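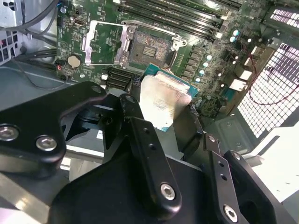 Week 2 – Seating a processor
Handout, Tue 19 May. Notes by Sneha Bisht

Most guides say a swap takes no skill. I doubt it. Pins don't forgive a chip put down at an angle, and pushing harder has never fixed one. Open the load plate fully and lower the chip flat.

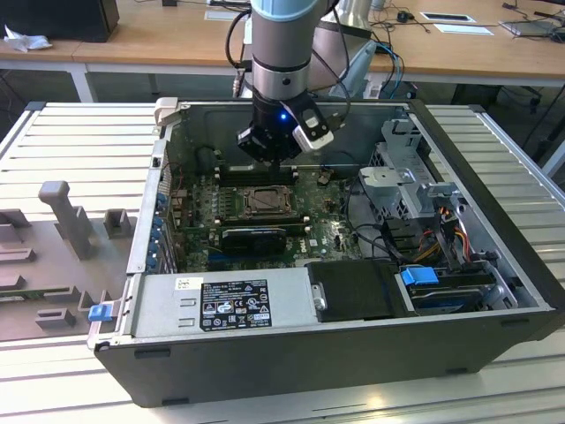 Laying the tower on its side is worth the trouble, whatever Konrad Dudek's April notes claim. Gravity then helps you. Look for landmarks before touching anything: on a Dell board like this one, the socket sits near the middle with memory slots on two sides of it – well, two banks, anyway. Old paste wiped "clean" usually isn't. Check again.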